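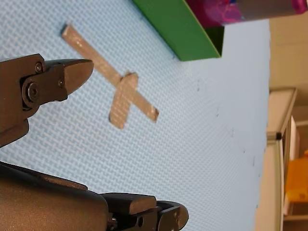

Removing duct tape marks from foam floor mats

Asked in: Flooring and Surfaces
Posted 2019-09-24

Our activity room at Previlton has light blue interlocking foam mats laid over a pale grey floor. Positions have been marked on them with small crosses of grey duct tape, so that trays and drink cans go back to the same place each session. The room is to be rearranged in November and the crosses must come up. The mats have a fine textured surface, and on a spare piece the tape left adhesive in the texture. Please advise on a method that will not dull the colour or damage the foam. I would also welcome views on whether the crosses should be replaced with something else.

Mirko Valentini

2 answers

Answer 1
Warm the tape with a hair dryer on the low setting and peel it back slowly, keeping it flat against the mat. Residue may be treated with cooking oil on a soft cloth, left for 26 minutes and washed off with dish soap and lukewarm water. Acetone and paint thinner should not be used on foam of any kind. Test an underside corner first - dyes vary from one supplier to the next.

On the second matter, a cross with short arms is adequate for a single can. For a shallow tray, I would mark two opposite corners, as a cross beside it does not show which way the tray should face.
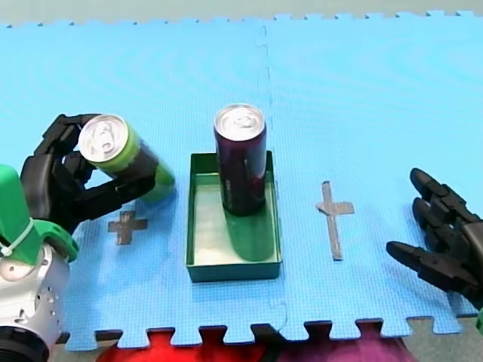

Boonsong Rungrueang: I would disagree in part with the advice on oil. It remained in the texture of our mats after 2 washes and the surface was slippery underfoot. We now use Klinhom citrus cleaner, applied to the cloth and never poured on the mat. Painter's tape has replaced duct tape in our rooms. It requires renewal more often, but lifts cleanly if changed monthly.

Answer 2
Just turn the mats over. Ours are the same on both sides.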